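Simulation Belongs in the Shared Workshop

The Flernum workshop should require every home-built arm to be tested in simulation before bench time is granted. Members at Tivville have followed this rule since June, and their builders now reach the bench with fewer basic faults. A rendered worktop costs nothing to clear and may be reset 80 times in an evening.

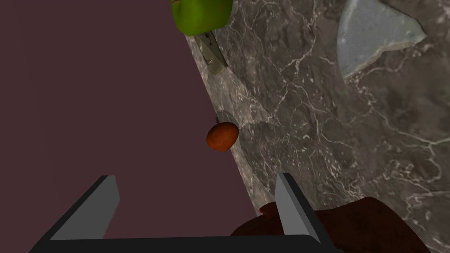 Castillo replied that a simulated grip teaches little about a worn gear, and that bench hours should stay open to all.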